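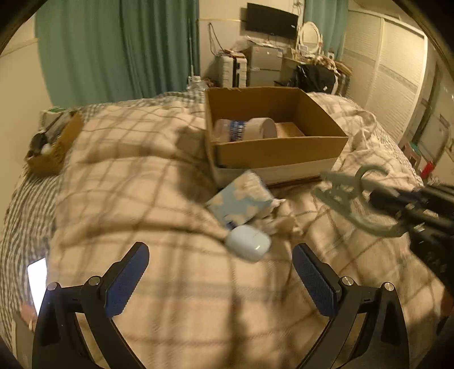 Grippers over a bed with an open cardboard box on it. One is holding a green plastic hanger.

Can a robot tidy your bedroom yet? Zimitcombe firm says parts of it

10/09/2023

A robot that can pick a shirt up off a bed and put it away has been promised for so long that most of us have stopped listening. So it was a real pleasure to spend a morning in Zimitcombe watching one get halfway there.

Prakis, a small company on the upper floor of the old Stedlow building, opened its workshop to visitors this week and let a pair of robot arms loose on a list of ordinary chores. There were 33 of them on the sheet, from dropping a roll of tape into a box to folding a bath towel. The arms finished eight without any help. They got partway through plenty more, and a few they could not start at all.

Eight may sound like a poor score. Two years ago the same company could manage one, and that one was moving a plastic cup from the left side of a table to the right. I saw the cup video back then, and the change is huge!

The best moment of the morning was the box. An open carton sat on a rumpled comforter, and the job was to gather up the small things lying around it and put them inside. The arms took their time - a person would have been done before they had lifted the second item - but they went for each thing in turn, turned their wrists to suit it, and let go over the opening. When a crinkly packet slipped out of the fingers, the left arm went back for it. Several people clapped.

"Last spring it would have closed on thin air, carried the thin air to the box and dropped it in," said Pankaj Semwal, who runs the training side at Prakis. "It would have been very pleased with itself, too. Now it checks."

The checking comes from practice, and the practice comes from people. The company's robots learn from recordings of human beings doing chores with hand-held grippers, two-fingered tools with a camera attached, so the machine gets to see the job much as it will see it later through its own camera. The current system was trained on 3,674 such recordings. Semwal wants a great many more, and he wants them from rooms where somebody lives.

He is firm on that point. A bare table under good lights teaches a robot to work on a bare table under good lights. Put it beside a real bed and everything changes: the surface sinks, the blanket has a pattern, and there are things everywhere that have nothing to do with the chore.
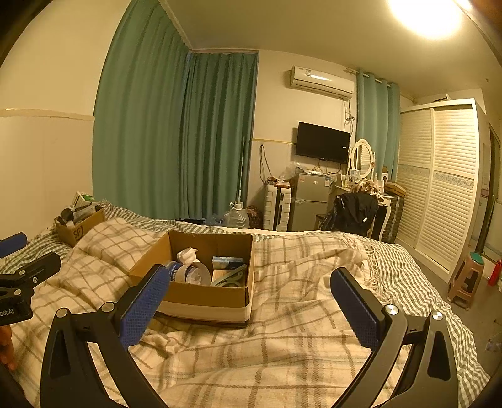
A carton on a mattress tips when you lean on it. A blanket in folds can hide a small packet, or look like one. Clear plastic is hard for a camera to make out at the best of times, and a wrapper on top of a plaid blanket can be a puzzle even for a person who has lost their glasses. Then there is the stuff in the rest of the room, the curtains and the suitcase and the fridge with bags piled on top, all of which the robot has to see and leave alone.

"People ask me to clean up first, before we record," Semwal said. "I say please, no. Leave the room as it is."

Hangers got a section of their own on the sheet, and they were the hardest thing I watched all day. A hanger is light and it swings. It has a hook that wants to catch on whatever is nearby, and holes that a finger can slide into. The robot could pick one up off a flat surface about as well as I can, and moving it from one spot to another was no trouble. Getting a shirt onto it was another matter. In four tries, the arms managed it once, with the collar folded under on one side. I would have worn it!

Folding was also mixed. The hand towel came out fine, and the bath towel turned into a sort of loaf. Socks were not attempted, although someone had clearly brought some along in hope.

The shop-floor half of the demonstration went faster. Singhal, a housewares wholesaler across town, has been lending Prakis a packing bench since May, and Kuldeep Sisodia, the warehouse manager there, came over to see the arms try a job he knows well: taking mixed goods out of one carton and sorting them into others. On hard, square items the robot was steady and careful. On soft packets it slowed right down.

Sisodia liked what he saw, though he is not changing his staffing plans. His packers handle a soft packet without looking at it, he pointed out, and they can tell from the feel when something inside is broken. What he would love is a machine that does the dull end of the shift, the tape rolls and the boxed goods, and calls somebody over for the rest.

"If it asks for help at the right time, I can use it," he said. "If it guesses, I can't."

Asking for help is something the new version does do. Twice during the morning the arms stopped, backed off a little and waited with a small amber light on until one of the engineers stepped in. It is not much to look at. But a machine that knows it is stuck is far easier to have around than one that keeps pushing, and it seemed to me the most grown-up thing the robot did.

As for buying one, there is nothing to buy. Prakis has no price and no launch date, and Semwal laughed when I asked whether I could have one for my own bedroom floor. The arms are bolted to a heavy cart, they need a person standing next to a stop button, and they cannot yet get through a doorway by themselves. Speed is a problem as well. The box job, with a handful of items, used up most of the time it took me to drink a coffee.

Still, I came away cheerful. Picking things up, putting them in a container and noticing when one has been dropped covers a surprising amount of housework, and all three worked in front of a room full of strangers with no second takes.

The next round of tests will go back to clothing, with shirts and hangers first and the bath towel after that. Prakis is also looking for households in the Zimitcombe area willing to have chores recorded at home. Sign-up sheets are at the front desk of the Stedlow building, and no tidying is required.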